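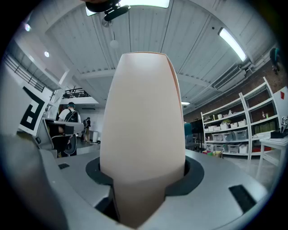

The big room in Tulura, with the railing up above.

She loved the hall best with the long lights on – they made even a Monday look friendly, she thought, and she had spent 33 years of Mondays under them, so she ought to know. Tonight she would hand back the key, and she kept finding one more corner to say goodbye to.

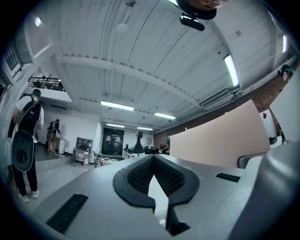
"Will you miss it?" asked her sister.

"Mostly the ceiling," she said, and went to look for her coat.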